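Cotodik Ernov Bench Power Station
Catalog group: Classroom and Workshop Furniture / Powered Benches

Overview

The Ernov is a fixed bench power station for school workshops, vocational training rooms and small repair shops. It supplies switched mains outlets to a row of work positions from a single point and allows the instructor to isolate the entire row without leaving the front of the room. The station is delivered assembled and is intended for permanent installation by a licensed electrician.

The current model replaces the earlier Cuevas station, which remains supported for spare parts. Sites with both models may operate them side by side, provided each station is fed from its own branch circuit.

Construction

The Ernov is built on a folded steel spine with a powder-coated finish in light gray. The spine mounts to the rear edge of the bench or directly to the wall by means of slotted brackets included in the carton. End caps are removable with a standard screwdriver and give access to the terminal compartment. Outlet plates sit at a shallow angle so that plugs with large transformers may be used in adjacent positions.

All internal wiring is color coded and labeled at both ends. A wiring diagram is fixed to the inside of the left end cap and a second copy is supplied in the installation booklet. Customers are asked to leave the inside copy in place for the benefit of later service personnel.

Overall length of the standard spine: 1,762 mm
Length of the short spine: 885 mm
Height above bench surface when mounted: 174 mm
Maximum bench top thickness for clamp brackets: 40 mm

Bench tops thicker than the stated maximum require the wall bracket set or the through-bolt kit. Both are listed under Accessories.

Control and Isolation

Power to the row is enabled by a keyed switch on the instructor panel. The key can be withdrawn in the off position only. Two keys are supplied with each station, and replacements may be ordered by quoting the number stamped on the lock barrel.

Remote stop stations are available as a separate item and may be placed on the bench, on a side wall or beside the exit door. More than one may be connected to the same row. The connecting cable is ordered separately, as the length required varies with the room.
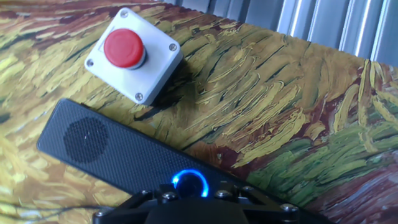 After a stop, the row remains without power until the keyed switch has been returned to off and then turned to on. Releasing a stop button does not restore the outlets. Institutions are advised to include this sequence in the safety instruction given to students at the start of each term, and to post the printed card supplied with the station where it can be read from the working positions.

The stop function should be tested monthly and after any electrical work in the room. A test record form is included at the back of the installation booklet and may be copied freely.

Recommended Applications

The Ernov is suited to soldering, electronics assembly, light woodworking with hand-held tools, model making, and garment and upholstery work with portable machines. It should not be used to supply stationary machinery with a fixed connection. For rooms containing band saws, lathes or pillar drills, please refer to the Jerkby floor distribution cabinet, which is described on its own page.

The station is rated for dry indoor locations. It should not be installed within reach of a sink, or in spaces that are washed down with a hose. Fine dust should be removed from the outlet plates with a soft brush or a vacuum cleaner. Compressed air may drive particles into the outlets and is not recommended.

Installation Notes

Before mounting, confirm that the bench is level and fixed to the floor or wall. Mark the bracket positions from the center of the bench outward. The supply cable may enter from the left end, the right end or through the rear knockout. Unused openings must be closed with the blanking plugs provided.

Where benches stand back to back, two stations may share one bracket set. In this arrangement the brackets are installed first and both spines are lowered onto them before any screw is fully tightened.

The installer should complete the commissioning sheet and leave it with the institution. A copy should be returned to Cotodik with the registration form.

Accessories

Wall bracket set, painted steel
Through-bolt kit for thick bench tops
Remote stop station, surface mounted
Remote cable, sold by the meter
Hinged outlet covers, set for one spine
Spare key, cut to number
End cap, left or right
Printed instruction card, English or Spanish

Hinged covers can be fitted at any time without disconnecting the spine from the bench. The row must be isolated at the branch circuit before the outlet plates are removed.

Warranty and Service

The steel spine, brackets and end caps are warranted for ten years against defects in material and workmanship. Switches, outlets and remote stop stations are warranted for two years. Registration must be received within 60 days of delivery. Damage arising from unlicensed installation, from modification of the internal wiring or from use in damp locations is excluded.

Spare parts for the Cuevas station will be supplied while stocks last. The outlet plates of the two models are not interchangeable, although the instructor panel key is the same.

Ordering

Stations are built to order and are shipped on a pallet. Orders intended for installation during the summer break should be placed before the end of the spring term. Educational institutions may request a written quotation, to which a room plan should be attached showing bench positions, doors and the location of the electrical panel.

Inquiries concerning room layouts and quotations should be addressed to Damilola Akinola, Institutional Sales, Cotodik.

Page last revised February 14, 2024. Specifications are subject to change without notice.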